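Ticket: Fluddale / recogida de demostraciones simuladas
Asunto: episodios que se guardan sin acciones de pinza
Estado: abierto, a la espera de Stoltel
Abierto el 10 de enero de 2021

Hola otra vez, sigo con lo mío en este mismo ticket para no abrir otro, que luego no hay quien encuentre nada.

Os pongo al día. La tanda que lanzamos para Vernetti tenía que dar 2,000 episodios y el contador del panel dice que están todos, pero al pasar el validador me salen 340 con el canal de la pinza plano de principio a fin. Las posiciones del brazo sí que están (¡menos mal!), las imágenes también, y las marcas de tiempo cuadran. Lo único que falta es el abrir y cerrar.

Lo que he probado hasta ahora:

Reiniciar el grabador entre episodios. Nada, igual.

Bajar la frecuencia de grabación a 50 Hz. Aquí me emocioné porque los primeros salieron limpios, pero luego volvió a pasar, así que no era eso.

Cambiar el mando de teleoperación por el teclado. Con el teclado no he conseguido que falle ni una vez, pero claro, las demostraciones quedan tan a trompicones que no quiero meterlas en el entrenamiento.

Volver a la versión anterior del complemento de Lavoie. Sigue fallando, aunque me da la sensación de que menos. No me hagáis mucho caso con esto, no lo he medido.

Mirando los registros veo que en los episodios malos el mensaje de la pinza llega antes de que el grabador termine de suscribirse, y se queda con el valor inicial para siempre. Mi sospecha va por ahí, por el orden de arranque. También he revisado las escenas por si el problema venía de los decorados nuevos (los de los cuadros y trastos antiguos), pero me falla igual con el escenario vacío.

Adjunto la vista de la cámara de muñeca en uno de los episodios afectados:

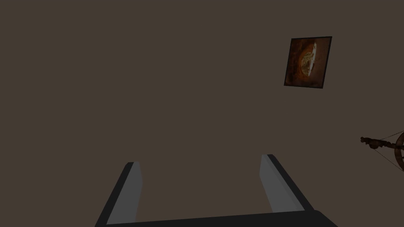 Vista de muñeca con la pinza abierta; el cuadro, arriba a la derecha.

De momento he apartado los episodios malos en una carpeta y no los borro, que las imágenes igual nos sirven para otra cosa. Si alguien de Stoltel puede decirme cómo forzar que el grabador espere al primer mensaje de la pinza, me salva la semana. He visto un parámetro de espera en la configuración, pero lo pongo a 1,000 ms y no noto ninguna diferencia, ¿puede ser que en simulación se ignore?

Si hace falta repetir la tanda entera, avisadme con tiempo, por favor, que en febrero tengo la máquina ocupada con otra cosa. Mañana pruebo a arrancar el grabador a mano antes que el simulador y os cuento.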